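Search this guide Type a word or part number Go

Section 2: Planning and budgeting before you order

I wrote this part of the Homix hand-held gripper guide after watching my own first budget fall apart, so please read it before you fill in an order form!

1. Write down what you want picked up. Be picky – "clothing" won't help you, but "winter gloves, by the wrist tab" will.

2. Decide how many people will be collecting at once. Each one needs a gripper and a clear stretch of table. We started with 2 stations and grew to 6 in February.

3. Price the whole station. Our last one came to $652 with the gripper, the camera mount and a spare set of fingers from Antoniadis (the table we already had).

Note: Objects cost money too. I left them off my first sheet completely, and then had to go begging for coats and hats.
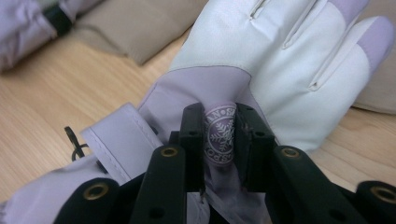

4. Add a line for soft goods with small parts on them, like tabs, loops and flaps. They take more practice than boxes or cups, so I allow extra paid hours for them in the first month.

5. Ask for the Ident labels when you order. Stick one on each gripper and write the same number on your budget sheet, or you'll be guessing later which one had the new fingers (I've done it, and it's a miserable afternoon).

6. Set aside money for wear. I put in 12 percent of the station price per year and haven't run short yet.

Caution: Don't mix fingers from different suppliers on one gripper. The Grakska set looks nearly the same as ours – the holes don't line up, and forcing the screws will crack the plastic.

Note: Prices in this section were last checked 2019-10-14. Get a fresh quote before you send anything to purchasing.

When your sheet is filled in, go on to Section 3 for unpacking and the first power check.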